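Forums > Manipulation > Data Collection > How many demos per object before you move on?

14 replies | 3 shares

sverre_h
We're collecting teleop demos for a pick and place policy. Right now I have 30 demos per object on 12 objects, all from one operator. The policy does fine on boxes and badly on cups. My plan was to go to 700 total and just weight it toward cups. Does that sound right, or am I wasting a week?

orban_v
I wouldn't add more of the same. If one person recorded all of it, you mostly have that person's habits. Get a second operator and have them do six of each before you decide anything. Also vary the start pose. Most people forget that the arm always leaves from the same home position.

sverre_h
Start pose is randomized, but only a little. I'll widen it.

arkmont_joe
Disagree with the second operator advice. We tried that at Arkmont and the two people approached cups differently, one from the side and one from above. The policy averaged them and hit the rim. One operator with a written grasp rule worked better for us.

orban_v
That sounds like a problem with your policy class. Ours handles two approaches without trouble. Which one are you training?

arkmont_joe
Plain behavior cloning, small network. So yes, maybe. But he didn't say he has anything better.

sverre_h
Also plain behavior cloning for now.

jmercado
What do your wrist views look like at the moment of grasp? Before adding demos I'd go through the last second of each episode and throw out the ones where the fingers close off center. On our set that did more than another day of recording.

sverre_h
I only looked at the overhead camera. Will check.
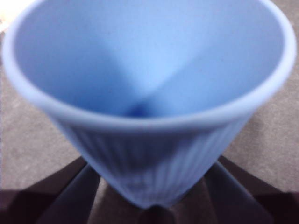
Sigrun Engebretsen
Data Lead, Pereyra project

We keep wrist views like this one in training even though the cup is out of focus. The rim and the ribs on the outside still read fine, and you can tell where the fingers are on either side of the base. Our first filter dropped every blurry image, and that took out most of the close range data. After we put it back, cup grasps got better. I'd check your filter before you record anything new.

arkmont_joe
I'd still drop them. If the camera can't focus that close, fix the camera.

Sigrun Engebretsen
It will be the same camera when the policy runs, so I want the training images to match.

jmercado
Agree with Sigrun on this one.

sverre_h
Checked. My filter has a sharpness cutoff and I had forgotten about it. Turning it off and retraining tonight on what I have. The second operator can wait until I see the numbers.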